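How to check what an icon seller tells you about a saint
by Mathis Hervieu, 4 Feb 2022
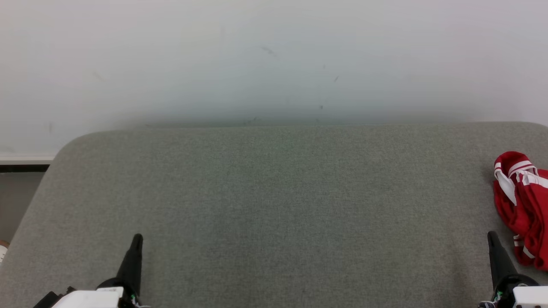
A grey cloth-covered table against a pale wall.

Sellers' notes on icons are mostly copied from other sellers' notes. I would treat every date and legend in them as unproven until you have done the following.

1. Read the name on the icon itself. Greek and Slavonic forms differ, and many saints share a name. If the lettering has been repainted, say so in your notes and go no further on that evidence.

2. Find the feast day in a printed calendar. The old and new calendars are 13 days apart at present, so a feast in May may be listed twice.

3. Look for the oldest written Life. "Tradition says" often means a booklet less than 20 years old. Sandrine Pons traced one miracle in the Venville parish guide back through three reprints and found no source at all.

4. Compare the clothing and what the saint holds with a painter's manual. A match supports the name — it tells you nothing about age.

5. Ask where "16th century" comes from. I asked Besnard about lot 513, priced at almost 2,000 euros, and was told it "looked right".

Write down what you could not confirm, and keep that list with the icon.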